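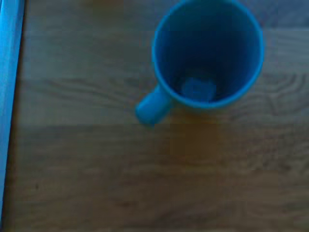 Reading time: 2 minutes

Noltent Glossary Desk, user guide
Section 4: Setting up your first bilingual term base
Text: Treasa Fahy. Checked against the current release by Forough Rostami, 13/01/2026

A term base is a list of words your organization has agreed on, in every language it publishes in. If your organization hasn't agreed on any words, do that first. This section covers the software part, the easy bit.

You will need an editor account, a spreadsheet of terms saved as CSV, and the name of the person who gets to settle arguments. The program asks for that name in step 5 and won't take "everyone."

1. Open Noltent and choose New term base from the Library menu.

2. Give it a name. "Final" and "Final new" are accepted, but you will be the one looking for it in February.

3. Pick a source language, then a target language. Regional varieties are listed separately, so Spanish (Mexico) and Spanish (Spain) are two entries. Plain "Spanish" is at the bottom of the list for people who enjoy complaints from both sides of the Atlantic.

Caution: The source language can't be changed after you save. You can export everything and start over, and many users have.

4. Click Import and select your CSV file. The first row must hold the column headings. Column A is the source term, column B is the translation, and column C is the note. Leave column C blank if you have nothing to say.

Note: Files from Grekano import without changes. Files from older versions of Genora put the note in column B and the translation in column C. Swap them before importing, or your readers will learn that the Spanish for "invoice" is "ask Legal."

5. Under Ownership, type the name of the term owner. Disputed terms go to this person's inbox.

6. Set the duplicate rule. Choose Keep both if a word has two real meanings, as "bank" does. Choose Merge if someone pasted the same list in twice.

7. Click Check. The checker handles around 1,000 terms in the time it takes to find a pen. Problem rows turn orange. Open each one, fix it, and press Enter.

8. Click Save and publish.

If accented letters come out as question marks

Your CSV was saved in the wrong encoding. Go back to the spreadsheet, save it again as UTF-8, and repeat step 4. Don't fix the letters by hand in the term base. The next import will put the question marks right back.

If a term won't publish

It is probably locked by another editor. Hover over the padlock to see who. A lock clears when that editor closes the entry, so a friendly message often works faster than the Unlock request button.

Using the term base with Ene

The Ene add-on underlines unapproved words while you write. Turn it on under Settings, Writing help. You can set it to Suggest or Insist. Insist won't let a document be exported until every underlined word is replaced, so warn your marketing department before you switch it on.

Next: Section 5, Inviting reviewers and limiting what they can touch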